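Stiltari Grip Comparison: Soft Produce Set

Recordings for comparing finger pads and camera settings on hand-held grippers. Small fruit is picked up from a cloth-covered seat and put into a colander bowl. 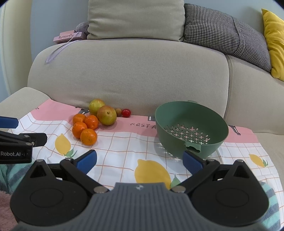 What is in the set

The set has 220 episodes, all recorded with two hand-held grippers, one in each hand. Each episode covers one fruit or one short series of fruits moved from the cloth to the bowl. Most are one-handed. In the two-handed episodes the second gripper steadies the bowl by its rim.

Objects are mandarins, pears, cherry tomatoes and a few small round fruits. The bowl is a dark green plastic colander. We kept to one bowl for the whole set so that differences between episodes come from the pads and the fruit.

We recorded in homes, mostly on sofas. A sofa seat gives when you press on it, and the cloth slides. Both make a pick harder than it is on a lab bench, and our earlier bench set (Mernuddale) had neither.

Pad types

blue: the molded rubber pads. Default. 145 episodes.
foam: open-cell foam glued to the bare finger. 50 episodes.
bare: no pad. 25 episodes, stopped early after too many bruised pears.

Both grippers carry the same pad type within an episode. The field pad_type in meta.csv has one of the three names above.

Files

meta.csv: one row per episode
video/left, video/right: one clip per gripper
width/: finger opening over time, in millimeters
pose/: gripper position and rotation over time
splits/: train and test lists

Episode names match across folders. If a clip has no file in pose/, tracking was lost and we did not try to repair it. Those episodes are marked pose_ok = 0 and are left out of both splits.

Fields in meta.csv

episode: short name
home: Whiteley or Hikier (our names for the two recording sites)
pad_type: see above
object: fruit name, or "mixed" for a series
hands: 1 or 2
result: ok, drop, slip, abort
pose_ok: 0 or 1
note: free text, often blank

"slip" means the fruit moved in the fingers but still made it into the bowl. "drop" means it left the fingers before it was over the bowl. Fruit that rolled away before the fingers closed is an "abort". Leen Boutros labeled every episode, and Wilfredo Dagdag labeled 40 of them a second time. Where they disagreed, the first label was kept and the note field says so.

Camera settings

Exposure was fixed at the start of each session and left alone. In the first Hikier session we had it on auto, and the image goes dark each time the fingers close over something pale. Those clips are still in the set with "auto exp" in the note field. Leave them out if you are training on color.

Focus is fixed. Objects very close to the fingertips are a little soft.

What we saw

Blue pads held mandarins and pears well. They did worse on cherry tomatoes, where the fingers tend to push the tomato forward before they meet. Coming in lower helped, but then the fingertips catch the cloth. Look for "cloth" in the notes.

Foam was better on tomatoes and worse on anything heavy. It also wears out. By the end of the second foam session the left pad had come loose at one corner, and we did not change it until the session was over.

These are notes from use. We did not run the pads in a balanced order, and the person holding the grippers got better as the sessions went on. Please don't quote the ok rates as a ranking of the pads.

Known problems

Cushions, toys, boxes and blankets near the work area were left where they were. Some of them move between episodes.

Fruit was replaced when it got soft, so two episodes with the same object name may show different fruit.

Width readings were not zeroed after pad changes. Foam is thicker, so a fully closed foam gripper does not read the same as a closed blue one. Subtract the value in width/offsets.txt.

There is no force data.

Changes

April: added the second labels, fixed left and right swapped in one Whiteley session, removed two empty clips.

Use

Free for research and teaching. If you find a wrong label, send the episode name and what you think it should be to Leen. Questions about pose files go to Wilfredo.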